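If you have ever watched somebody look for the lid of a pan that is sitting right beside them, you will have some sympathy for Stinduvix. Stinduvix is the perception and planning software being built at Drollolia, up two flights of stairs and past a very good bakery, and for most of the winter it has been learning about saucepans.

I had imagined that picking up a pan was a problem for the fingers. Eyerusalem Gebretsadik, who leads the software side, was kind about this (she must hear it every week) and sat me down in front of her screen. Long before a finger moves, she explained, the program has to decide what is pan, what is handle and what is simply background, and then it has to choose a way in that doesn't send a knuckle through the rim.

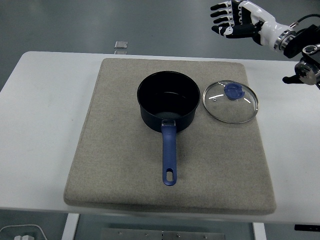

The saucepan and its glass lid on the felt pad, with the robotic hand open at the back of the table.

The pan is the easy part, she says, being dark and solid and sitting on something pale. The lid is the one that keeps her late. Depth sensing is inclined to look straight through glass and report the felt underneath, so early versions of the software saw a thin metal ring with a knob floating in the middle of it, and planned accordingly!

Her answer, borrowed partly from an older planner called Valente, was to let the program be unsure. It now draws up 40 candidate grasps for each object, scores them, throws out any that rely on a surface it doesn't trust, and passes the best 15 on to be checked for collisions. The knob nearly always wins. I found it oddly gripping to watch the scores shuffle about on the screen, rather like waiting for election results, only with more handles.

All of it is logged in a tool named Ultberg, which replays any attempt with the program's guesses laid over the camera view. There were 2238 attempts in it when I visited, and Gebretsadik seems to know a good many of them personally. She scrolled back to one from June, when the planner had taken a reflection for an edge, and played it for me twice.

Next on her list are steam vents, and after those, colanders.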